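Collecting › Stamps and Covers › Interviews

Waqas Khattak started buying used envelopes at 27 and now keeps 2,000 of them in Pradedville, most with the Dogar river cancel. He rarely pays more than 10 dollars. "The stamp is half of it," he says. "I want the postmark, and I want it readable."

He stores them upright, in boxes from Nomach, and never steams a stamp off.

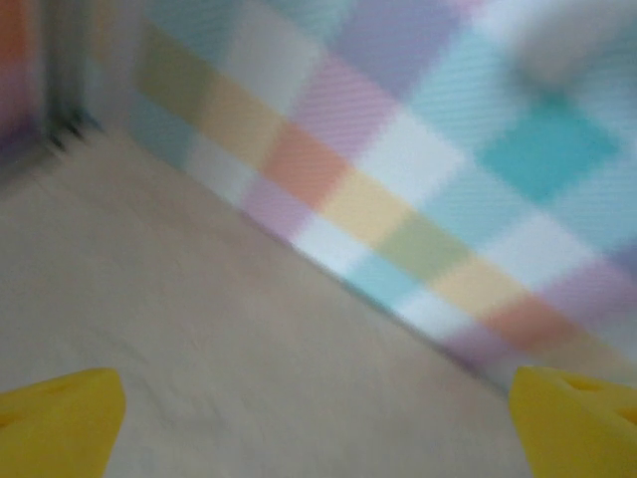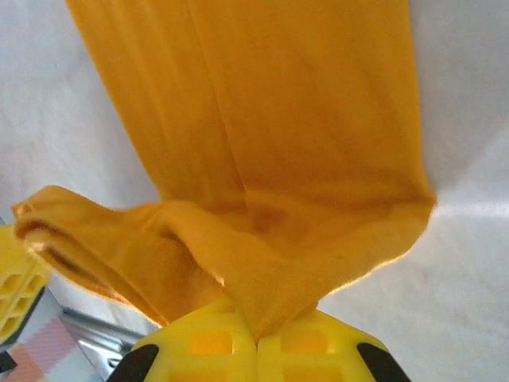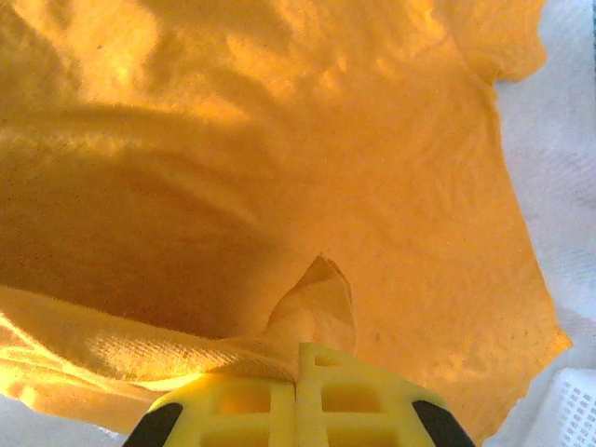
Orange fabric on the table

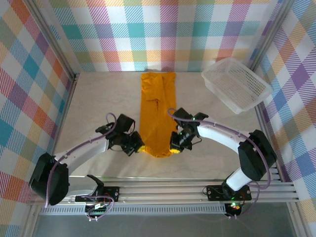 His best find came from Rafia Jadoon, who sold him a lot of 51 covers - two had the first-month cancel. "I paid too much for the other 49," he says. He plans to list the spares in July.

Last updated: July
Contact | Copyright Drorkar | Back to top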